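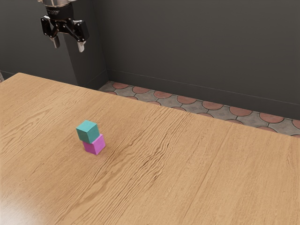 Workshop tips: recording block stacking demos in the simulator
Embla Eklund | 8th January | Ondo workshop pages

Quick list, wrote it between runs. For anyone teleoperating the arm for the stacking set. Two cubes, pink and teal, one table. Sounds like nothing. You'll still waste a morning on it if you set up badly.

Before you start

Save folder first. Check there's space on the disk, check the clock on the machine. Mine was an hour out and the episodes sorted themselves into nonsense.

Do a few throwaway stacks and bin them. Your hands need it, and the first ones are always jerky.

Sit properly. Elbow on the desk if you use the hand controller. Floating elbow = shaky approach, and the shake goes straight into the data.

Pick one speed and stick to it. Slow is fine. Slow then fast then slow is not, the policy picks up the dithering along with everything else.

During a run

Open the jaws fully before you come down. Half-open jaws clip the cube, the cube spins, and you've got a chase on your hands.

Straight down for the last bit. No diagonal swoops. Line up high, then drop.

Don't fuss over a perfect tower. Top cube sitting a bit off to one side is still a stack, and we want some of those. If every example is dead centre the policy has no idea what to do with a messy one. Rule here: if it stands when the jaws are away, keep it.

Let go, wait a beat, then lift. Lifting while one finger still touches drags the cube. Count to one in your head. Out loud if you're alone.

Back well clear before you hit stop. We ask for the gripper up high and the jaws open at the end, every time. An episode that ends with fingers near the cube teaches it to hang about.

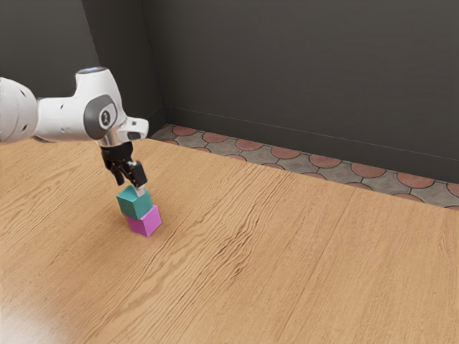 Halvard Strand: disagree a bit on the letting go. I leave it longer than a beat, because on the Trotov set the short pauses got smoothed away when we cut the frame rate, and then the policy lifted early. Try two beats and compare.

Fair point, will try two beats on the next batch. Back to the list.

If it goes wrong

Knocked the tower over? Don't stop the recording straight away. If you can pick the cube up and re-stack in one go, carry on and tag it "recovery". Those are worth having. If the cube's off the table, stop and bin.

Tag as you go. Good, recovery, bin. Three words, no essays. I once left 80 untagged until after lunch and had to watch every single one back.

Never delete on the spot when cross. Move to bin folder, look again tomorow.

Keeping it varied

Move the start positions. There's a shuffle button, use it, but nudge the cubes by hand now and then too. Shuffle never turns them much and you want corners facing all ways.

Swap which hand you drive with if you can bear it.

Change operator every 12 runs. Gyu-bin Choo and I have completely different approaches to the pick and the set is better for it.

Breaks

Get up after 6 bad ones in a row. Tea, window, whatever. Bad runs breed bad runs.

End of session

Play a handful back at double speed. Jumps and stutters show up stragiht away.

Copy to the shared drive, then check the copy opens. Then close the sim, in that order please.

Write the running total on the sheet. We want 900 keepers by the end of February and the sheet is how Eskil works out who's on next.

Spare controller batteries: second drawer, left of the kettle.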